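Dye notebook, June, gray series continued

Started before eight to get the big pot up to heat. Same base yarn as the last two entries, Pernavance two-ply, 200 grams in four small skeins tied loosely with cotton. Scoured last night and left in the rinse bucket. One skein still had a greasy patch near the tie, so I washed that one again and held the rest back until it was ready.

Galls are from the new Clanier bag. They grind finer than the old ones and the liquor came out paler, closer to weak tea. Weighed at 20 percent of dry fiber, soaked overnight, strained twice through the cotton cloth. The cloth needs replacing, there is grit getting through at the fold.

Bath went in at 148 F and I kept it there for an hour with the lid tilted. The thermometer that clips to the pot reads high compared to the glass one. All temperatures in this entry are from the glass one. Agnese Raudsepp wrote hers from the clip-on last month, so her page and mine don't line up exactly and nobody should try to average them.

After the tannin the skeins were a flat beige with a slight yellow cast. Squeezed out, not rinsed. Hung them while I made up the iron.

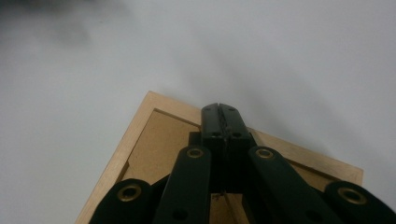
Should the wool be rinsed between the tannin and the iron?

A light squeeze is enough. If there is loose gall liquor dripping from the skein, give it one quick dip in plain water at the same temperature, then go straight to the iron. A long rinse takes out tannin you need and the gray comes up thin.

Iron: 5 grams ferrous sulfate in the small enamel pot, dissolved in a jar of hot water first, then stirred in. Nothing that touches this pot goes back to the yellows or the madder. The wooden spoon with the burned handle is the iron spoon. I found it in the jar with the clean ones again and have put a turn of wire on it.

Skeins in, timings as follows.

Skein A, out at the first clear color change, a couple of minutes. Pale dove gray, a bit pink in daylight.
Skein B, out after it stopped looking pink. Mid gray, good, fairly even.
Skein C, full 20 minutes. Dark, slightly green when wet.
Skein D, same as C, then back in the warm tannin bath for a second soak. Darkest of the four and less green.

Turned them by hand with gloves on the whole time. C has a lighter band where it sat against the side of the pot. The pot is too small for four skeins at once, even small ones. Two at a time from now on, or use the Tang stockpot if Agnese agrees to give it up for iron work permanently. She may not. It is the only one with a flat enough bottom for the hot plate.

Water was the Pledville jug, not tap. Ieva Butkienė thinks the tap water here is what pushed the first series toward olive, and after today I think she is probably right, though I also changed the galls, so this doesn't settle it. Need one skein with the Clanier galls and tap water, everything else as B.

Rinsed all four until the water ran clear. D took the longest and was still giving a little gray when I stopped and added the wool soap. Two more rinses after that. Into the spin dryer, then over the rack by the back door, out of the sun.

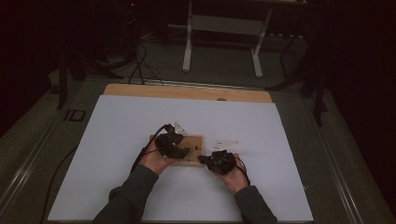 Dry color is the only color worth recording, so the first notes on C and D above should be read as rough. Dry, C has lost most of the green and D has gone a step lighter than I hoped. The target Ieva gave me was "charcoal, but not black," and I never had a good sample to match to. The sleeves in the photo are a fair reference for it: a muted dark gray that still reads as gray, with nothing brown or blue in it. D is close to that but warmer. C is too light. I'd also like to do the comparisons over a white surface as large as that board, as on the bench the wood throws yellow up into everything and the pale skeins look dirty.

Hand feel: A and B are unchanged. C is slightly harsh. D is harsher again, and a strand pulled from the inside of the skein snapped sooner than one from A, though I only tried a few. More iron is not the way to get darker on this yarn. Better to raise the gall weight and keep the iron where it is.

To do
Label cards for all four, pencil only.
Half of each skein into the window for the light test, the other half in the drawer.
Tap water skein, see above.
Buy straining cloth.
Ask Agnese about the pot.
Leftover iron bath is in the lidded bucket under the sink, marked. It has gone rusty on top already and I wouldn't reuse it for anything pale.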